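Progress Report to the Adberg Fund
Project: Outpatient Rehabilitation Wing, Ondik Community Hospital
June 18, 2020
Prepared by Tamara Stetsiuk, project coordinator

Dear Mr. Chisholm,

I am sending you the second report on the rehabilitation wing. It covers the period from the signing of the amended grant agreement in April until today.

Building works

The ground floor is now closed and has its permanent windows. The contractor, Prendotden, finished the partition walls in the treatment area and has started with the ceilings. The total area of the wing stays at 1,859 square meters, as in the approved drawings. Of these, 970 square meters are ready for floor covering.

We lost 16 working days in the spring when deliveries were stopped. Prendotden has recovered part of this time by working in two shifts, but I do not expect that all of it will be recovered. The handover of the hydrotherapy room will be later than planned, and I will write to you separately when the new date is confirmed.

The change in the position of the patient lift, which you asked about in your last letter, was approved by the hospital's fire safety engineer. It does not change the budget line.

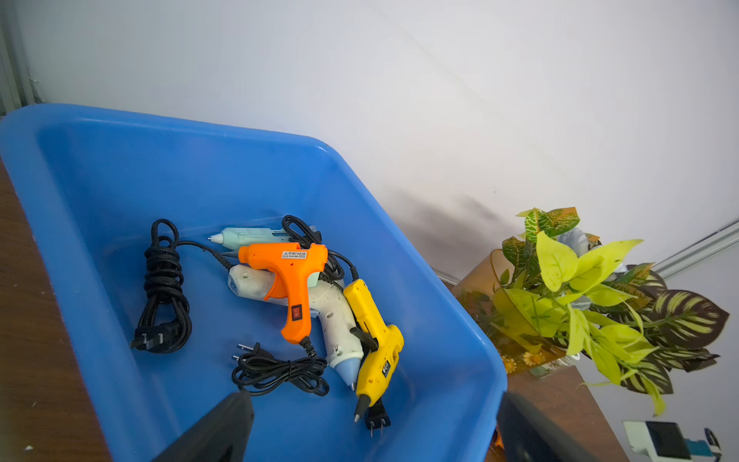 Services and staff

Meifang Lü started as head of occupational therapy and is already preparing the daily program for the hand clinic. She has asked for one larger room in place of two small ones — the architect, Évan Gilbert, agreed, and the wall between them will not be built. Nam-gil Maeng continues to lead the physiotherapy team in the old building until we move.

The outpatient service did not stop during the works. At this moment 31 patients attend regularly, most of them after stroke or after operation of the hip. Some appointments are made by telephone, and the older patients accept this better than we expected.

Equipment

The order for the treatment tables and parallel bars was placed with Sundaram. The first part of the delivery is stored in the basement. We have not yet chosen the supplier for the pool hoist, as one of the offers did not include installation and we had to ask for it again.

Spending

Expenses are within the approved amount. I ask for your permission to move the unused part of the travel line to ventilation, where the new filters cost more than was estimated. The detailed table is in the annex.

Next period

We plan to finish the ceilings, lay the floors in the treatment area and begin the electrical tests. I would be glad to receive your answer about the travel line before the filters are ordered.

With kind regards,
Tamara Stetsiuk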